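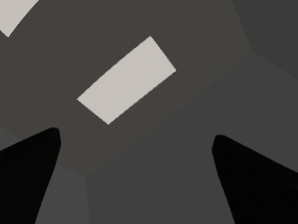
De que é feito o cinzento?

Pega numa caixa de tintas. Vermelho, azul, amarelo, verde... e o cinzento? Às vezes nem vem. Mas há cinzento por todo o lado: nas nuvens, nas pedras, no passeio, no pelo dos ratos, no cabelo dos avós. Vamos lá ver de onde vem.

Preto mais branco

A receita mais fácil. Um bocado de tinta branca, uma gotinha de preta, mexer bem. Pronto, cinzento claro. Mais preto, cinzento escuro. Cuidado com a tinta preta! É muito forte. Começa sempre pelo branco e vai juntando o preto devagar, senão gastas o frasco todo a tentar voltar atrás.

Dá também para fazer sem preto nenhum. Mistura azul com cor de laranja. Ou vermelho com verde. Fica primeiro uma cor meio feia, acastanhada, e depois, com um pouco de branco, aparece um cinzento. Nunca sai igual duas vezes. Uns puxam para o azul, outros para o castanho.

E os olhos?

Para veres uma coisa é preciso luz. A luz bate na coisa, uma parte volta para trás e entra nos teus olhos. Uma folha de papel branco devolve quase toda a luz. Um carvão devolve pouquíssima. O cinzento fica no meio: devolve um bocado de todas as cores, mais ou menos por igual.

No fundo do olho há umas células muito pequeninas. Umas chamam-se cones e servem para as cores. As outras são os bastonetes, que trabalham quando há pouca luz mas não distinguem cores. Por isso, de noite, no quarto quase às escuras, a camisola vermelha parece cinzenta. A camisola não mudou. Faltou foi luz para os cones.

Experimenta hoje, antes de dormir. Apaga a luz, espera uns minutos e olha para os brinquedos. Consegues dizer as cores? Não vale lembrares-te delas!

Cinzento claro ou escuro? Depende do vizinho

Recorta dois quadrados iguais de cartolina cinzenta, da mesma folha. Põe um em cima de papel preto e o outro em cima de papel branco. Olha de longe. O que está no preto parece mais claro, não parece? Mas são da mesma folha. O cérebro compara cada coisa com o que está ao lado, e às vezes engana-se. Chama-se contraste.

Quando duas cores são muito parecidas, por exemplo um cinzento claro ao lado de outro quase igual, o contraste é fraco e custa mais ver onde acaba uma e começa a outra. Como no nevoeiro.

E as sombras?

Uma caixa toda da mesma cor nunca parece toda da mesma cor. O lado virado para a janela fica mais claro, o outro mais escuro. É asim que percebemos que tem cantos e lados. Quem desenha sabe disto: três cinzentos diferentes e um quadrado passa a cubo.

Na escola Feltbridge fizeram um mural só de cinzentos, com 185 quadradinhos de cartão pintados à mão. De perto, uma confusão. Do fundo do corredor via-se uma baleia. Demorou 17 dias, a contar com a secagem.

Agora tu

Precisas de: tinta branca, tinta preta, um pincel, uma tira de papel, um copo de água.

Pinta a primeira ponta da tira de branco.
Junta uma gota de preto à tinta branca e pinta logo ao lado.
Mais uma gota, mais um bocado de tira.
Contiua até chegares ao preto.
Deixa secar em cima de um jornal.

Depois leva a tira à rua e procura as tuas cores. Qual é a do passeio? E a da nuvem maior? Escreve no verso o nome que quiseres dar a cada uma. Cinzento-pombo, cinzento-sopa, o que te apetecer.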